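Assessing Whether a Robot Arm Can Clear Drinks From a Table
Varela Household Automation Guides, Part 5

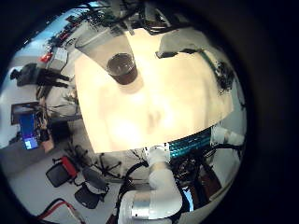

Clearing a table remains one of the harder household chores to hand over to a machine. Arms of the present generation place boxes and tins reliably, but drinking vessels are another matter. A clear plastic cup holding a dark drink, standing on a pale tabletop in strong light, combines several difficulties: the walls let the background through, the rim gives only a faint highlight, and the shadow may be mistaken for part of the object. The procedure below was prepared by Braulio Pacheco for use at the Skorkby and Plotton sites.

Before the trial

Clear the reach of the arm and secure any trailing cables. Set the grip force to the lowest value that will hold an empty cup.

Procedure

1. Place one empty cup on the table and run the pick-up routine.
2. Repeat with water to a depth of 2 cm.
3. Repeat with a dark drink at the same depth, then with the cup full.
4. Change the lighting and repeat steps 1 to 3.

Complete 100 attempts in all. Record a spill, a crushed wall or a missed grasp as a failure.

Reading the results

In the August trials at Skorkby, 46 attempts ended without a fault. A result at this level does not support unattended use. Sites should continue to clear drinks by hand and send completed record sheets to the Ustix project office.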